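Cutting and Trimming an Opening in a Flat Panel
Workshop notes, updated March 29, 2026
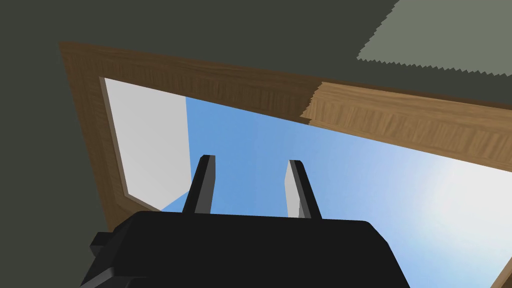
Rectangular opening with a wide wooden border.

A pass-through for a duct, a hatch or a vent needs a square hole and a border that covers the cut. Most of the trouble comes from the corners. The notes apply to plywood, MDF and cement board up to 18 mm thick.

Layout

Mark the center lines first and work outward. Measure both diagonals before cutting. If they differ by more than 2 mm, redraw the rectangle. A framing square is good enough for small openings but drifts on a side of 700 mm or longer, where the diagonals are the better check.

Transfer the lines to the back face only if you plan to cut from both sides. Drill a 4 mm hole through each corner and join the holes with a straightedge.

Cutting

Drill a starter hole inside the waste area, large enough for the jigsaw blade. Stop each cut just short of the corner and finish with a hand saw. Fine-tooth blades leave a cleaner edge on veneer but heat up quickly in MDF. Masking tape over the line reduces chipping a little.

Support the waste piece before the last cut. On an overhead panel, screw a temporary batten across it with both ends resting on the panel.

Border

Wide stock hides more and is easier to miter. Cut all pieces from one board if possible so that the grain and thickness match. Dry fit on the bench, number the backs, then glue the miters and leave them clamped overnight. A border assembled flat and installed in one piece stays square. Four loose strips put up one at a time usually leave one open miter.

Jairo Mosquera of Dratstead wrote in to recommend a reveal of 4 mm between the inside edge of the trim and the cut edge of the panel. It works well on painted panels. On a hatch, allow for the stop as well.

Finish

Seal the cut edge of MDF with two thin coats of thinned primer and sand between them. Paint the panel before the border goes up. Oil or varnish the border on all faces, including the back – one bare face is enough to make a wide strip cup.

Fasten with screws in predrilled holes, spaced evenly, and keep them well clear of the miters. Recheck the screws in June if the work was done over the winter.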